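Gripper Group, Wednesday Catch-Up: Minutes

Taken by me (Lina Kanaan), typed up the same evening from my notebook, so blame my handwriting for anything odd. Hadi Fakhoury ran the meeting. We started at 9:15 in the Follville room.
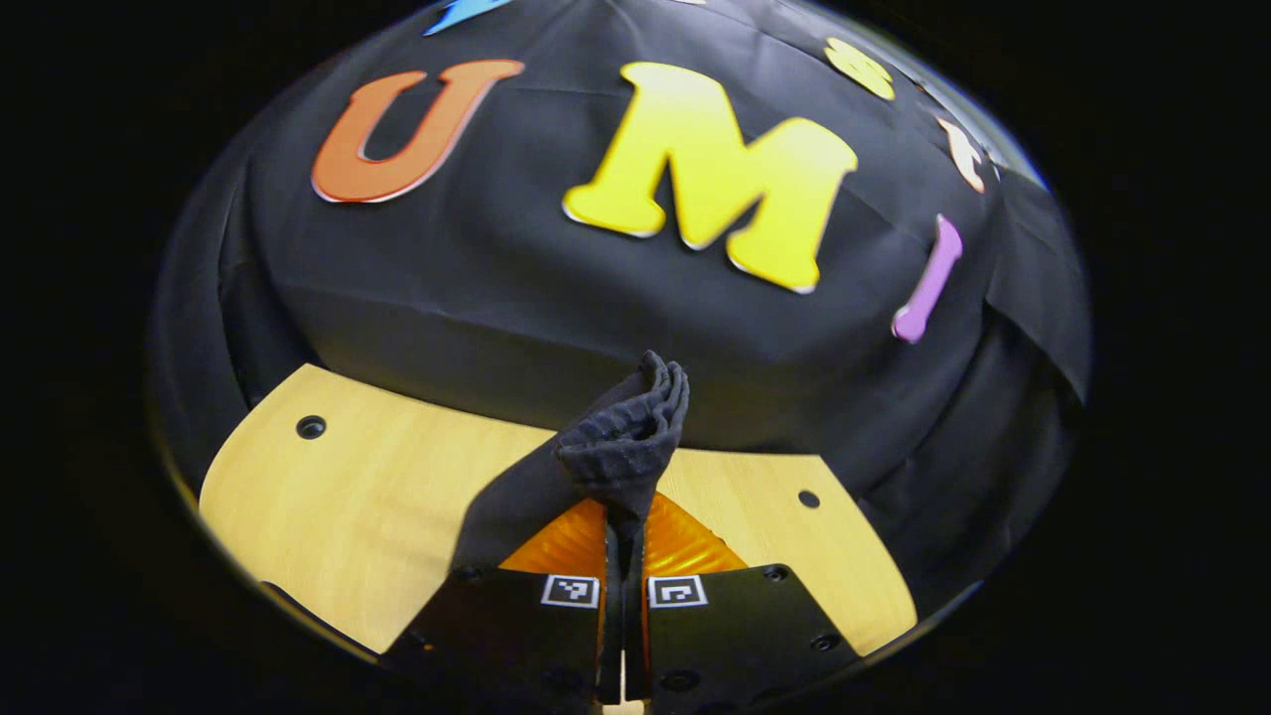
1. Last meeting's actions

Most of these are done, and I'll only write down the ones that aren't. The spare finger screws never got ordered. That one was mine, sorry, the order went in while Hadi was still reading the list out loud. The shared calendar for the bench is set up but only three of us are using it, which means the rest of you keep walking in on each other. Please put your slot in, even if it's a short one!

The write-up of the Drellik arm's homing fault is still with Hadi. He has the logs and he has a draft, and he'd like one more week with it. We said fine.

2. Soft pads against hard pads

This was the big one and it took up almost half the morning. To recap for people who weren't in: we've been going back and forth over whether to keep the soft orange pads on the hand-held gripper or go to the hard rubber-faced ones that came with the Norov kit. I've been doing the cloth side of it and Hadi has been doing the rigid stuff (letters, blocks, lids).

My report first. On socks and small cloths I like the soft pads a lot better. The ribs run across the pad, and when I close on a bunched-up sock the whole pad gives a bit and wraps itself around the lump. With the Norov pads I have to line up much more carefully, and if I come in at a bad angle I end up holding on to a tiny pinch of fabric and hoping. I was rude about this in the meeting and I'm being polite about it now.

Hadi's report was more mixed. The soft pads are fine on the thick foam letters. On thin lids they squirm sideways when he twists, so he gets a rotation he didn't ask for. The Norov pads hold thin things dead square, and for his tasks he'd switch tomorrow.

There was a longish discussion here about whether we could just run two sets and swap. I said yes, easy. Hadi pointed out that the markers are on the finger plates, and if we pull the plates off to get at the pads then every swap means checking the markers again. I hadn't thought of that. We looked at whether the pads can come off with the plates left in place, and I think they can, but I haven't tried it with the gripper fully together and I don't want to promise it.

Agreed: soft pads stay on for all cloth work for now. Hadi gets the second gripper with Norov pads for lids and thin parts. We compare again when both of us have a full set of runs on the same tasks, using the same start positions, which we did not do last time and should have.

3. Finger markers

I've been checking how often the tracker loses one of the two little square markers when a cloth is in the grip. My worry was always that a dangling tail would hang in front of them. What I've found so far is that it depends a lot on which way I pick up. If I gather the sock from the top and let the tail fall off to one side, I usually keep both markers. If I pick it up by the toe, the rest flops right down over the plates and I lose one or both for a good stretch.

Out of 3213 frames I went through by hand (yes, by hand, with a lot of coffee), the bad stretches were nearly all toe pickups. I didn't split them out neatly enough to give a percentage and I'm not going to make one up for the minutes.

Hadi asked whether the tracker could coast through short gaps using the last finger width. It can, and it does already, but the coasting gets silly when I'm opening the fingers during the gap, because it thinks they're still closed. He suggested widening the plates and putting the markers further out. I'm not keen. Wider plates bump into things, and I already knock the board more than I'd like.

Agreed: no plate changes yet. I'll write a half-page pickup guide for cloth (gather from the top, tail to the side) and we'll see if the gaps go down when other people follow it.

4. Dark fabric and exposure

The black cloth over the dome is giving us trouble, and I was glad it wasn't only me who had noticed. A dark gray sock in front of black fabric is about the hardest thing we've asked the camera to look at. The folds on the black cloth are faint to begin with, and where the fabric bunches up on the side it turns into one dark mass. Meanwhile the light wood board is bright and shiny at the ends, so auto exposure chases the board and the cloth goes even darker.

We tried three things in the meeting, with the gripper plugged in on the table:

Locking the exposure one step up. Better on the cloth, and the board washes out a bit, but we don't need much from the board.

Moving the lamp lower. I liked this in theory. It put a big shadow from my own hand right over the place I was reaching for, so no.

Leaving auto exposure on and letting the post-processing sort it out. Hadi's preference going in, and he dropped it once we put the two versions next to each other on the screen.

The foam letters read well whatever we do. Yellow and orange on black are easy, and even the purple one holds up. So the letters are a decent thing to line up against when the cloth itself gives us so little to go on, and we'd like to keep them on the fabric for all the dark cloth runs.

Agreed: locked exposure, one step up, for every run on the black fabric. Write the setting in the run sheet. If you forget, say so in the sheet and don't guess afterward!

5. Wide lens or standard lens

Essien sent over their standard lens for us to try against the fisheye. I'd had it for two days and Hadi had had it for an afternoon, so take this as first impressions.

What I liked: straight things are straight. The board looks like a board. Letters near the side keep their shape, where with the fisheye anything close to the rim gets squashed and bent until I can't always tell what I'm looking at.

What I didn't like: I couldn't see anything off to the sides. I reach for a sock, and the thing I'm about to drop it next to isn't in view until I'm right on top of it. With the fisheye I get the fingers, what's in them, the board and most of the dome all at once, and for these tasks I think that matters more than pretty letters.

Hadi wanted to know whether the policy cares about the squashing at the rim. Fair question, and I don't have an answer. He's going to train two small ones on matched runs, one per lens, and see. He asked me to note that this depends on getting time on the big machine and that he is not promising a date.

Agreed: fisheye stays as the default. Essien lens stays here until Hadi has his matched runs. I'll email Essien and ask if we can hang on to it until October.

6. Controller latency on the Drellik arm

Short item. The new controller feels snappier when you're jogging the arm around, and I said so, and Hadi said feelings are not a measurement, and he's right. He hooked up the timing script last week and the new one does respond faster on short moves. On long moves he couldn't separate the two controllers from the noise.

The thing that bothers me more is the gripper close command. On the old controller the fingers start closing the moment I send it. On the new one there's a little wait if the arm is still settling. For a solid block you'd never care. For cloth you do, because the arm has drifted a hair by the time the fingers shut and you end up with less fabric in the grip than you planned for.

Hadi thinks it's a setting. There's a "wait for in-position" option in the menu that might be on by default. I looked for it during the meeting and couldn't find it, and then we both looked and still couldn't find it, and then we moved on.

Agreed: Hadi to ask Drellik support. Until we hear back, cloth runs stay on the old controller.

7. Next round of tasks

We're adding a few to the list. The ones we settled on:

Pick a sock off the board and lay it over the dome without dragging the black fabric.

Pull a letter off the fabric and set it down flat on the board.

Feed the end of a cloth through one of the holes in the board. (My idea. Hadi laughed. I still want it on the list.)

The first one needs the most care. The black fabric shifts if you brush against it and then the letters aren't where the last run had them. We talked about clamping the fabric at the back, and I said I'd rather not, because a bit of movement is what we'd see on real laundry. Hadi countered that we can't compare two sets of pads if the surface under them keeps moving. We settled on clamped for the pad comparison, loose for everything after.

Each of us does 7 runs of each task with each set of pads before we look at any results. Hadi wants that in writing, so there it is.

8. Anything else

The bench lamp flickers when somebody uses the drill next door. Report it if you see it in your footage and note the run.

Someone has been putting the grippers back in the drawer with the fingers closed. Please leave them open, it flattens the ribs on the soft pads and I've already got one pad with a dent in it.

Hadi asked for a label maker. Approved without discussion.

Actions

Lina: cloth pickup guide; email Essien about the lens; try taking the soft pads off with the plates left on; chase the finger screws.

Hadi: homing fault write-up; Drellik support about the close command; matched runs for the two lenses; clamps for the fabric.

Everybody: put your bench slots in the calendar.

We wrapped up at 10:50. Next meeting is same day next week, same room, and Hadi is taking the notes.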